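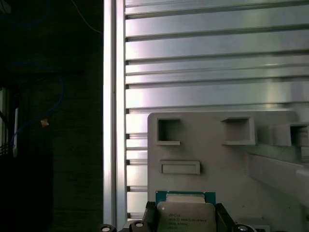

Figure 4. Processor with metal heat spreader, printed face showing.

4.2 Before you fit the processor

The Zulum workstation is supplied without a processor. Read this section through before you open the socket.

You will need:
Cross-head screwdriver
Lint-free cloth
Thermal paste (one small tube is in the Clutcombe accessory bag)

1. Shut down the workstation, switch off at the wall and unplug the mains lead.
2. Lay the case on its side and take off the side panel.
3. Touch bare metal on the case before you handle any part.
4. Lift the socket lever fully and open the load plate.
5. Match the small triangle on the processor to the one on the socket, then lower it straight down. Do not slide it.
6. Close the load plate and press the lever down until it catches. Some resistance is normal.

CAUTION: Do not touch the socket pins. Bent pins are not covered by the Grornside warranty.

Note: Boards marked Torres have two levers. Open the one nearest the memory slots last – and close it first.

7. Put a small dot of paste on the heat spreader and fit the cooler as shown in section 4.3.

Guide revised 2019-05-09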